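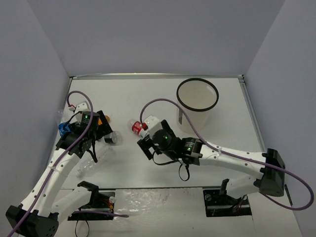 Gifty Kwofie asked me at the bench this morning whether the sorting cell means fewer people on the line by next spring, or just the same people standing somewhere else. She wanted it written down that she asked, so it's written down.

2022-05-30, Wurnness, back shop

I told her what I know, and I don't know a lot. Hedmont wants the two-arm cell on bottles going into the bin, the small clear ones first, any label color or none. The pickers we have now would move over to tending cells and clearing jams. Same pay grade, they say. I asked for that on paper in April and I'm still asking!

Bench notes before I forget them. Ran 200 picks on the Marikar grip settings, 117 clean on the first try. The rest were regrasps or I stopped it myself. Bottles lying at a slant are the trouble, and clear ones with no label worst of all (I can barely see those myself under the shop lights, so I do feel for the software). Changed the finger closing speed twice and went back to the old value. Delali thinks we should slow the approach and leave the closing alone – probably right, try that next.

Cable on each forearm is tied in one spot. Would like a second tie nearer the wrist, there's a lot of slack up there and I keep watching it when I should be watching the bottle.

Back to Gifty's thing, it's been on my mind all day. She did hand sorting for 8 years and she can tell a bad bottle by the sound of it landing. Nothing in the cell listens for that. When we moved the Drodard line over we lost that kind of knowing for weeks, and the reject bin told us so. So my ask for the planning meeting is that one of the sorters sits with us during tuning, on the clock, and gets a say in what counts as a good pick. Delali Abugri is for it. She also wants the stop button where a sorter would reach for it, and I'd been putting it where I would reach for it, so point taken.

Order 726 (spare finger pads) still not in. Call them again.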